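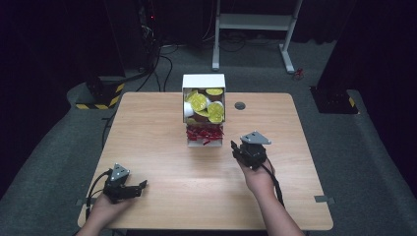 Coffee Break Log – read me first

Hi! This is a log of the hot drinks I've had at home and at my desk, one row per cup, with what it was, how I made it and whether I liked it. It began as a note on my phone so I'd stop buying the same dark roast I can't stand, then it moved to a spreadsheet, and then Lawal Ugwu asked if he could have a copy to practice charts on. So I cleaned it up (a bit) and put it here for anyone.

Last updated December 4, 2023.

What you get

cups.csv – the main file, 1010 rows, one for each cup
drinks.csv – a lookup table with the name, maker and type of each drink
notes.txt – my longer rambles, matched to the cups by cup_id

If you only open one, make it cups.csv. It makes sense without the others, except that the drink names are short codes and some of them are pretty silly. OT-MUD is an Otent medium roast that I was mad at when I typed it in.

Columns in cups.csv

cup_id – just a running number. There are gaps where I deleted doubles, so please don't use it to work out how many cups there are.
month – year and month only. I dropped the exact day before sharing.
part_of_day – morning, midday, afternoon or late. "Late" means after dinner, whatever time dinner was.
drink_code – matches drinks.csv.
method – pod, drip, press, instant or bag. Tea is always bag, even the few times I used loose leaves and a strainer. Sorry, tea people.
size – small, medium or large, going by the buttons on my machine. For everything else I guessed from the mug.
milk – yes, no or blank. Blank means I forgot to write it down. Please don't read it as no!
score – 1 to 6, where 6 is best. I wanted an even number so I couldn't park everything in the middle, and then I gave half the world a 4 anyway.
again – would I drink it again, yes or no. Sometimes this doesn't match the score. A cup can be pretty good and still cost too much.

Where the drinks came from

Mostly the grocery store, plus variety boxes people gave me for birthdays and holidays. The main makers are Histitz, Rallness and Otent, and there's a little run of Oyewole teas that my sister brought back from a trip. Nobody sent me anything for free and I don't get paid for any of it. Histitz shows up far more than the others, but that's down to it being on the shelf closest to the checkout, so don't take it as a sign of love. My average for it is lower than for Rallness – you can check.

Things that are wrong with it

Lots! It's one person's mouth, and that person had a cold for most of November. Those rows are still in, with "cold" written in notes.txt, and I'd drop them if you're doing anything with the scores.

I changed machines partway through. The old one made a weaker cup on the large setting, and you can see the scores for large pods go up afterward. There's no machine column, which I regret. If you need the split, look for the row in notes.txt that says "NEW MACHINE" in all caps.

Decaf was lumped in with regular for the first three months. I've gone back and fixed the ones I could remember, but a handful are surely still wrong.

Also, I knew what I was drinking every single time, so if I expected to hate something, I probably scored it like I hated it. I tried a blind test on a weekend and mixed up the mugs.

What it's good for

Practicing bar charts, learning to join two tables, arguing with your roommates. Lawal made a nice plot of score by part of day, and my afternoon cups come out worst, which I believe (that's when I'm reheating things). I wouldn't use it to pick a coffee for your office, and please don't use it for anything to do with health or caffeine. I never measured caffeine at all.

Opening the files

Plain commas, quotes around anything with a comma inside, UTF-8. One of the Oyewole names has an accent and will look like garbage if your spreadsheet program guesses wrong, so pick UTF-8 by hand when it asks.

Using it

Do what you like with it, school projects included. A mention would be sweet but you don't have to. If you find a mistake, open an issue and give me the cup_id, and I'll have a look when I get a minute – I'm slow, but I do read them all.

Still to do: add a price column, sort out the decaf rows, rename OT-MUD.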